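Notebook > Cell 2 > Equipment planning > May

Entry by Drahomíra B., started 9.40

Aim of today: to finish the purchase list for next year, so that Randi can put it in the budget before she leaves for Grønli.

What we have now in cell 2 is two arms, both with grippers, and the old controller. The controller is the weak point. It has restarted by itself again this month, and Eduard says the supplier will not repair it any more, only exchange it. The exchange from Piritton costs 2,000 and includes new cables. I have asked if we can keep the present cables and pay less. They answered politely that we cannot.

Second point is the fingers. For the denim work we wear out the rubber faster than I had planned. I wrote last year that one set would last the whole season and this was wrong. I now plan four sets for each arm. Aslak wants to try the softer ones from Julodon also. I agree to one set for trial, but I will not put it as a fixed line before we have seen how they behave with thick seams.

The bins I would like to standardise. At the moment each person brings what they find, and the program must be adjusted for the height of the wall every time. My proposal is to order 16 of the clear ones with the rolled rim and moulded handles, all the same size, and to give the old ones to the store.

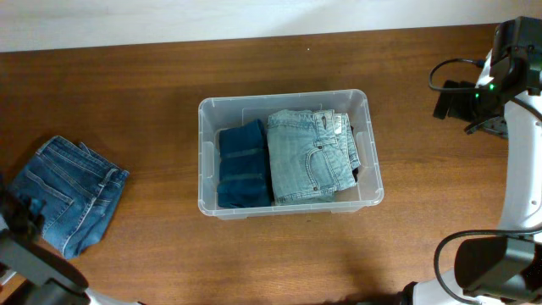 Do we need a third arm for the packing of folded jeans? Two are sufficient for the garments we have on the list, and I would spend the money first on the controller and on spare fingers.

I know that Saskia sees this differently. Her argument is that a third arm could bring the next item while the other two are packing. It is a good argument, but then we need also a longer table, a new safety check and more power on that wall. I have put it under "later" with a note.

Small things, not to forget:
- cable clips, the black ones, two bags
- one spare gripper bracket (Eduard has the drawing)
- table oil, the surface is getting dull where we work most
- licence for Galtano, to be renewed in autumn, 1,000 for the year

The licence was forgotten in the last budget and we had to take it from the travel money. Please do not let me forget it a second time.

Delivery: Piritton promises six weeks, so I would count with eight. If the order goes out this month we can change the controller in the summer break, when the cell stands still anyway. If it goes later, we lose working days in autumn - this I would like to avoid.

Open: who pays for the fingers if the other group also uses the cell? I will ask Randi after lunch.

14.15 - Asked. She says to put everything on our line for now and split it at the end of the year.

Comments (3)

Aslak Dahlgren
The softer fingers exist in two lengths. I would take the short ones for the trial. I can send you the article number.

Saskia Lockyer
Fine with "later" for the third arm, but please could we get the price now, so we have it when somebody asks?

Eduard Jelínek
Bracket drawing is in the shared folder. The hole spacing changed in the last version, so do not use the printed one on the door.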